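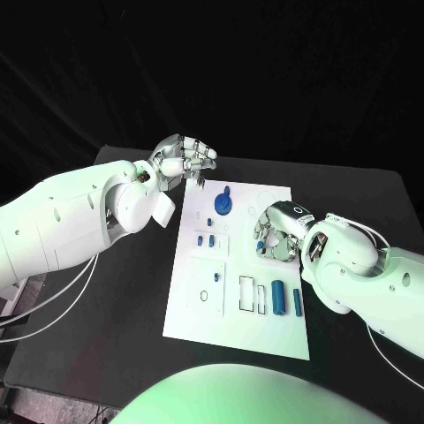 On 2018-03-05, Lūse wrote:
> The position paper sent to members last September states that general
> household work remains out of reach for machines. Our office would ask
> that this be revised. Dishwashers and floor cleaners have been in homes
> for years, and the shop at Cutudov already leaves its packing line
> unattended overnight. We see little reason to tell members that a machine
> which can sort parts cannot be trusted to put away cutlery. Would the
> working group consider softening section 2 before the paper goes to
> print?

The working group thanks Lūse for these remarks and has considered them in full. Our reply is given at some length, as several other members have raised the same point in private.

The group does not dispute that machines perform chores. The paper says so in its opening section. A dishwasher, however, does one job inside a closed box, and a person still loads it, empties it and scrapes the pans beforehand. The packing line at Cutudov receives cartons of a single size, all facing the same way. Section 2 concerns a different class of work, in which small objects of different shapes must be picked up from wherever they happen to lie and put where they belong.

Board tasks are a fair measure of that class. Pegs and cylinders have to be grasped, turned upright or laid flat, and brought to a marked position. Most adults would regard this as very light work. For a pair of mechanical hands it calls for judgment about where the part is, how it is tilted, which finger should touch it first and how hard to press. The same judgment is needed to hang a cup on a hook or to start a screw by hand at the bench.

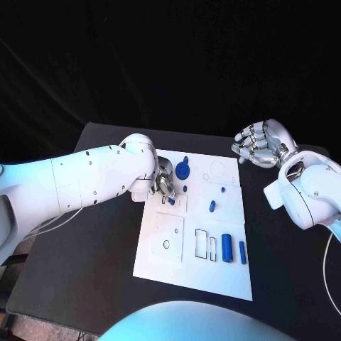 The use of two arms adds a further difficulty. A person folding a sheet or opening a jar shifts work from one hand to the other without thought. A machine must plan for both arms, keep them from colliding, and decide which of them is to wait. Members who attended the Felilia workshop will recall that this question took up most of the afternoon - and that it was left open.

The group also reviewed the replies to the member survey. Of 1,857 forms sent out, 465 were returned. Only 14 respondents reported using a machine with jointed fingers for any regular task, and each of these tasks was carried out with a member of staff present. The group does not consider this sufficient ground for changing the finding.

We do accept that the wording "out of reach" may be read as permanent, which was never intended. The following text is proposed for section 2:

"At the time of writing, machines are able to carry out single chores under fixed conditions. Mixed handling work in homes and small shops still depends on people. Members are advised to judge any equipment on offer by a trial with their own parts, on their own premises."

Comments on this wording should be sent to the list and not to individual members of the group. The annex on lifting aids is unchanged and will be circulated separately once the page numbers have been corrected.

For the Working Group on Household and Workshop Automation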